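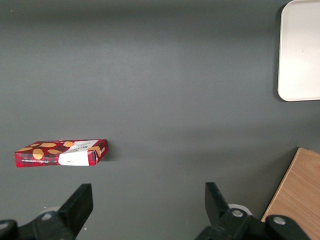
Wrist camera, fingers open, shortbread box on the gray table.

Jan 1, 2023, Malirach arm, shared shop

Had the place to myself until mid-afternoon, so I spent the day on the gripper and left the shoulder joint alone. The shoulder still clicks when it reverses direction. Slamet thinks it's the belt. I think it's the set screw on the pulley, which I have tightened twice since November. Leaving it for now.

Started with the camera bracket. The old one sagged a little every time the wrist rolled, so the hand-eye calibration went stale overnight. Reprinted it with a thicker web and put the screws in from the back. Reran the calibration against the printed board and saved it under the new name. Please don't load the old file, the tool offset in it is wrong by the thickness of the old bracket.

The gripper fingers show up along the bottom of the camera view, as they should. I want the tips visible at all times, because lining up by eye is much easier when I can see where they will close. The cost is that the lower part of the view is useless to the detector. I masked it in the Zuvotent config with a fixed polygon drawn for the open position. When the fingers close they move outside the polygon and the detector starts finding "objects" on its own knuckles. Need a second mask for closed, or one mask big enough for both. One big mask is less work and I'll try that first.

The shortbread box is a good test piece and a bad one. It lies flat and has square edges, so finding its angle ought to be simple. But the tartan throws off the edge finder, which would sooner lock onto a stripe than onto the side of the box. Changed the order of operations: separate box from table by color first, then fit a rectangle to the outline, and ignore everything inside it. Much steadier. The white band around the right end still splits the outline now and then, so I close the gaps before fitting.

Approach for the box, written down so I stop redoing it:

Move above the fitted center at travel height.
Rotate the wrist so the fingers sit either side of the short dimension.
Drop to 6 mm above the table, no lower. The pads flex and will drag.
Close at half speed, wait for the current to settle, lift.

Gripper current

The motor driver reports current in raw counts, and I have never bothered converting them. Set the stall cutoff at 2,312 today. Below that the fingers hesitate partway through their travel, at the spot where the left linkage is stiff. I'd like to fix the linkage and bring the number down. Anneliese has the good reamer and said she'd bring it in.

I don't trust one cutoff for everything. Cardboard gives, and the current climbs slowly. A bottle gets stiffer as it is squeezed, and a curved one can creep along the pads while the current looks perfectly normal. The contoured Coca-Cola bottle is the worst shape we have for that. Where the fingers land on the curve matters more than how hard they close. Going to add a grip height setting per object — just a number in the object file, nothing clever — and a short pause after closing to compare two frames. If the logo has shifted between them, open and try again.

The white tray stays the drop target for both objects. Its position is typed in by hand at present, measured from the corner of the table. Anyone who bumps it has to measure again. I would like to find it with the camera, and it ought to be easy against the gray, but the overhead light is hard on it and the rim washes out. Try a lower exposure before writing any code.
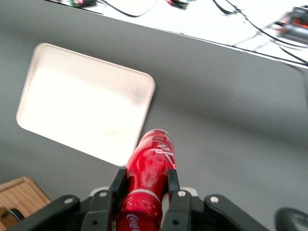

Still to do

Closed-finger mask, see above.
Ream the left linkage, then lower the cutoff and write the new number here.
Tie back the black cables beside the table. I want a clip every 3 inches on the long run.
Ask Slamet whether the Barrientos supply can be left on overnight. The fan is loud but the case stays cool.
Spare finger pads. We have 2 left in the drawer and I don't want to cast more until the shape is settled.
Order pulleys from Brurnuvville with the double set screw.

Shoulder click to be looked at by whoever gets in first.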